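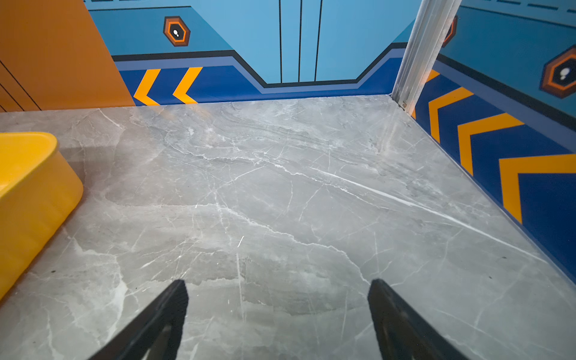
## Recording an interview at the kitchen table

Most student reporters do their first interviews at home, and a kitchen is a poor studio. These tips come from the Arngate reporting workshop.

- Switch off the fridge if you can, and put your keys inside it. You won't go home without switching it back on.
- Lay a folded tea towel under the recorder. Hard surfaces carry every tap of a pen.
- Shut the window before the guest sits down.
- Record 14 seconds of the empty room at the start. You'll need it when you edit.
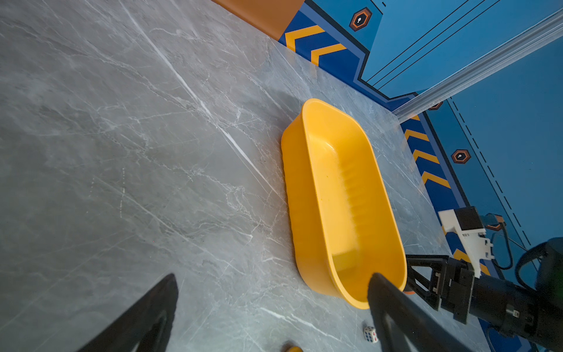 ## Keeping the kit together

Batteries, cards and clips go missing between jobs, so give them one home and put them back the same evening. Used batteries should never go in with fresh ones. Garba Nwosu keeps his in sandwich bags, but they split. A plastic tub with smooth sides and a rounded rim, like the yellow one, wipes clean and won't snag a cable. Write your name on the bottom in marker.

Coil cables loosely and tie them with a strip of cloth. Tight loops round the hand will break the wire inside near the plug.
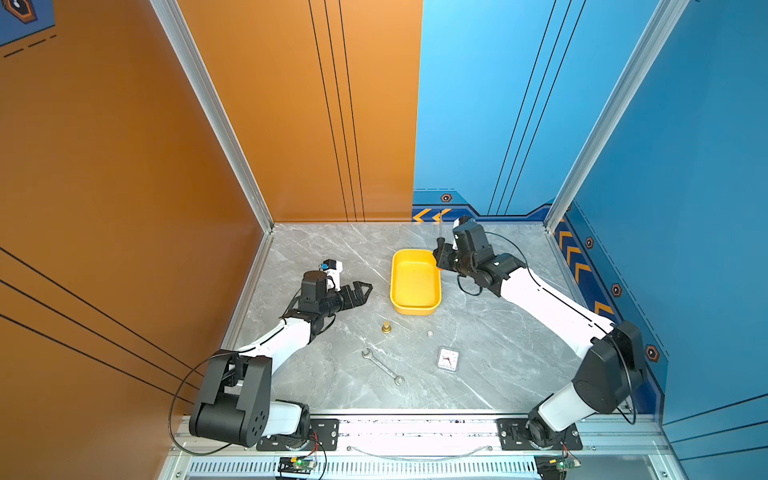 The same goes for headphone leads, which usually fail first. Hang them on a hook inside a cupboard door and keep a spare pair for the guest.

## Paper notes

1. Number each page before you start writing.
2. Put the speaker's initials in the margin.
3. Photograph the pages the same night.
4. File them by story, with the date on the front, e.g. 02/03/2024.

Ryota Nishimura adds a drop of washing-up liquid on a damp cloth for ink on the worktop. Test a corner first.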